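핸드헬드 그리퍼로 오븐 토스터 작업을 녹화할 때 지킬 것들

사람이 손에 그리퍼를 쥐고 빵을 오븐에 넣었다 빼는 일은 쉽습니다. 그래서 다들 규칙 없이 시작하고, 일주일 뒤에 못 쓰는 녹화분을 세고 앉아 있습니다. Tamell 팀은 3월에 모은 1,424개 에피소드에서 85개를 버렸습니다. 그 뒤로 정리한 작업 기준을 옮겨 둡니다.

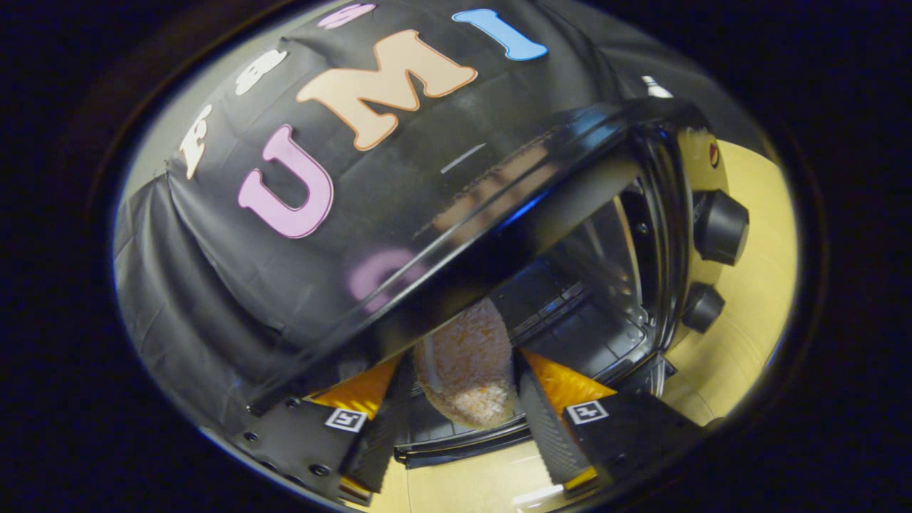
글: Trorness 데이터 수집 안내 담당 | 5월 26일 (화) | 분류: 작업 기준

1. 시작 전 점검
오븐 플러그부터 뽑습니다. 동작을 가르치는 데 열은 필요 없습니다. "잠깐인데 괜찮겠지"라는 말은 점검표에 칸이 없습니다.
손가락 판의 나사를 손으로 한 번씩 눌러 보고, 흔들리면 조입니다. 양쪽 마커는 마른 천으로 닦습니다. 빵 부스러기 하나가 마커 모서리에 앉으면 손가락 간격 값이 춤을 춥니다. 흥겹긴 한데 쓸 데는 없습니다.

2. 작업대
물건 배치는 에피소드마다 조금씩 바꿉니다. 오븐도 각도를 틀어 놓습니다. 늘 같은 자리에 두면 정책은 오븐을 찾는 법 대신 그 자리를 외웁니다. 사람도 그렇게 출근하니 탓할 수는 없지요.
뒤에 치는 천은 오븐 문이 움직이는 범위에 닿지 않게 고정하세요. 커피잔은 작업대에 올리지 않습니다. 이 조항은 Bustos 현장에서 세 번 개정되었고 내용은 세 번 다 같습니다.

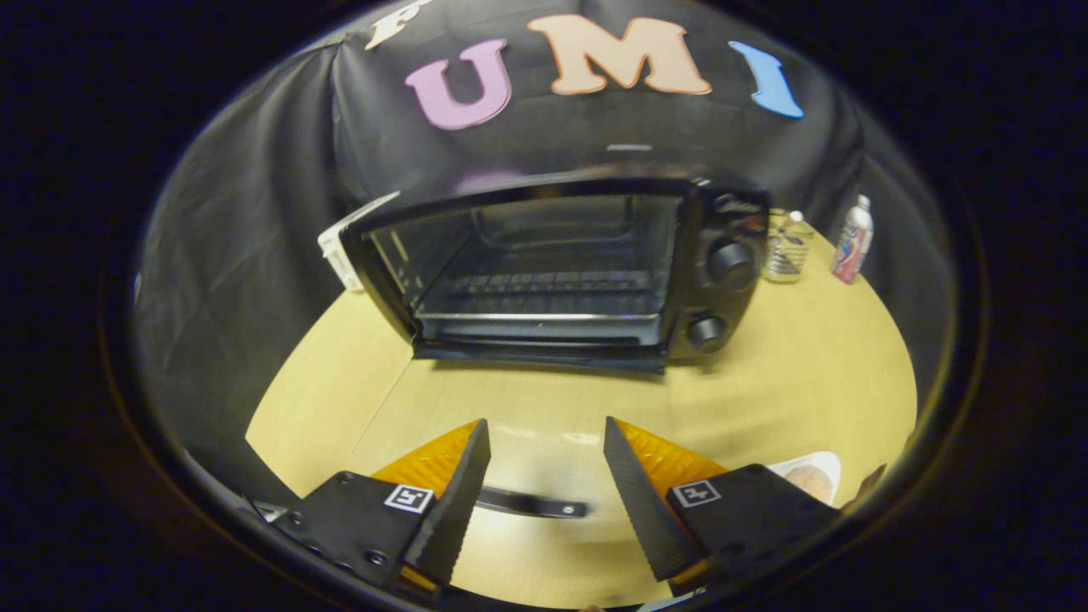
3. 잡고 옮기기
문을 먼저 열고, 손을 완전히 뺀 다음 음식에 접근합니다. 두 동작을 멋지게 이어 붙이는 분들이 있는데, 나중에 구간을 나누는 사람은 감탄하지 않습니다.
패드 가운데로 잡고, 모양이 눌리기 전에 멈춥니다. 떨어뜨렸다면 그 에피소드는 끝까지 녹화하고 실패로 표시하세요. 슬쩍 주워서 성공으로 올리는 일은 금지입니다. 재생하면 다 보입니다.

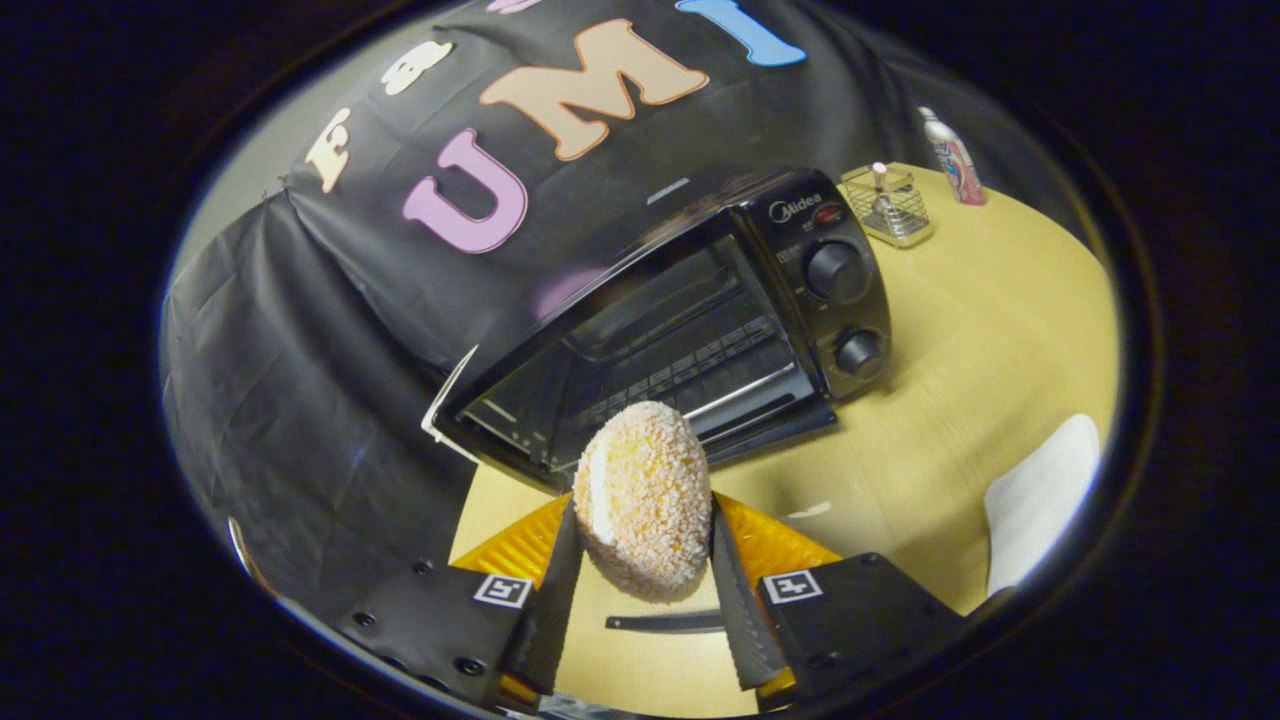
선반에 놓을 때는 손가락을 벌리고 잠시 멈춘 뒤 곧게 물러납니다. 옆으로 빼다가 선반을 긁으면 기록에도, 오븐에도 남습니다.

4. 기록과 보관
한 사람이 연속으로 100개를 넘기지 않습니다. 저희 기준에서 68개쯤부터라고 쓰고 싶지만 '쯤'은 기준이 아니므로, 68개를 채우면 무조건 쉽니다. 남은 분량은 쉬고 나서 합니다.
파일은 당일 Flultalex에 올리고 메모란에 물건 종류와 실패 사유를 적습니다. "이상함"은 사유로 받지 않습니다. "많이 이상함"도 마찬가지입니다.
녹화에 쓴 음식은 먹지 말고 따로 버립니다.

관련 문서: 마커 교체 절차 / 패드 마모 점검표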